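From the workshop: getting to know the Divum cell

January 29, 2019

Those of you who have wandered past the far end of the workshop since October will have noticed that the Divum cell is finally earning its keep, and several readers have written in to ask how we look after it. I promised a short answer in the last newsletter and then ran out of room, so this month you are getting the long one, with my apologies to anyone who only came for the open day dates (they are at the bottom, as always!).

The cell came to us from Skjelbred with two arms, one controller and a very thick binder. It handles small metal parts, moving them in and out of trays before they go on to the Wonow line, and by the end of last month the counter on the controller stood at 2,608 cycles. That isn't a great many by factory standards, I know, but we were rather proud of it.

Most of the looking after comes down to the fingers. Each one has a grip pad on its inner face with a crosshatched pattern, and it's that pattern which does the holding. Oil gets into the grooves, and so does very fine metal dust, and once the two have mixed you have a sort of grey paste that lets a smooth round part slide just when you don't want it to. We brush the pads out every 200 cycles with a dry nylon brush, always along the grooves, then wipe them with a lint-free cloth. Please don't use the blue paper roll from the sink. It sheds, and we spent a whole morning picking bits of it out with tweezers. 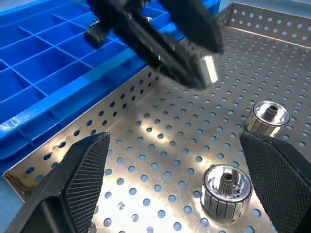 After the pads come the tray positions. The controller knows where a tray ought to be, but it only knows what we have told it, so if someone nudges a tray while sweeping up, every pick afterwards will be out by the same amount. We teach four points per tray, one near each corner, at the slowest speed the pendant allows. Bring the open fingers down over the part, stop well short, and look at the gap on both sides before going any lower. If one side is tighter than the other, correct it there and then and save the point again. It is slow going the first time, and I found a cup of tea and a stool made a great difference.

Shiny trays need a little extra patience. The wrist cameras don't care for glare, and a patch of bright metal can wash out the rim of a part altogether. We turned the overhead lamp down, tilted it towards the wall and set the camera exposure by hand, and the missed picks dropped off nicely. If you move the lamp for any other job, do put it back on the tape mark.

The last thing is the shared space between the arms. Both of them can reach over the same tray, so whenever a point has been changed we run the whole sequence at slow speed with a hand on the stop button, watching the cables as well as the fingers. The cable ties at the wrist want checking too, and we replaced all of ours in one go with the softer Wetel kind, which bend much more kindly.

There's a log sheet clipped to the side of the cabinet. Write down the cycle count, what you cleaned and any point you re-taught, even if it was only by a hair.

Open day dates for spring will be on the workshop door by the end of next week, and there is a sign-up list beside them for anyone who'd like a turn on the pendant.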